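12 May 2018

Up too early. Projector arrived before breakfast, big box, driver left it half in the hedge. Signed for it in my socks. It's the Gornirier one in the end, not the Dakance, which I'd more or less decided on until I saw what they want for a spare lamp. Daylight robbery.

Manual is in six languages and useless in all of them. Worked out the focus ring by myself. Zoom ring is stiff, have to hold the body with the other hand or the whole thing creeps round on the shelf. Must get rubber feet. Or a bit of old bike tube, cut up.

Throw is the headache. Measured the back room twice and got two different answers, tape kept slipping off the skirting. If it goes on the bookcase the picture is too big for the wall, spills onto the door frame. If it goes on the coffee table somebody's knees are in it. Ceiling mount then. Means drilling, means finding the joist, means borrowing the stud finder back from Helmi Partanen, who has had it since September and thinks it's hers.

Tried it on the bare wall after lunch, curtains shut. Better than I expected with the lamp on full. Reds a bit orange. Every lump in the plaster shows up, there's one right where people's faces go. So a screen it is. The Lahtinen pull-down is 83 inches across and would just miss the radiator. Just. Going to tape it out with newspaper first, I'm not sending another one back, the postage last time was criminal.

Fan noise: not bad on eco. On full it's like sitting next to a hairdryer in another room. Quiet films will be a problem. Turned the sound up and then got told off for the sound.

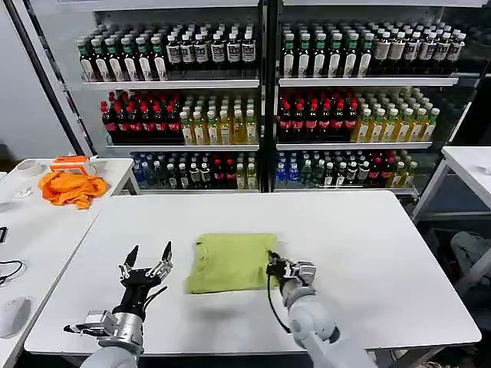
Evening, second go

Helmi came round, WITH the stud finder. Miracle. Also with opinions. She says keystone is cheating and I should square the thing up properly, and she's right but I wanted to see a film tonight not next week. Left keystone on. Text goes a bit soft at the top corners, subtitles fine.

HDMI lead too short, of course. 2 metres gets me from the player to the middle of the rug and no further. Need a long one to go up the wall and accross the ceiling. Dededside have them, 30 quid with the trunking thrown in, or cheaper without but then I've got a black wire over a cream ceiling and a row about it. Get the trunking.

Set the picture to Cinema, then to Natural, then back. Turned brightness down two notches, blacks still grey but that's the pale walls bouncing it all back. H says paint the end wall dark. Ha. Not my decision to make in this house.

Watched nearly all of the film with the lead stretched over the arm of the sofa like a washing line. Lovely and big. Forgot to eat.

Hours counter on the lamp says 3 already, how. It must count the warming up. Going to write them down in the back of this book and see when it gets to 200, wether it's gone dimmer by then.

Tomorrow: tape, newspaper, ring about the screen. Joist. Find the long drill bit, last seen in the cutlery drawer. Put the box in the loft and DON'T throw out the foam.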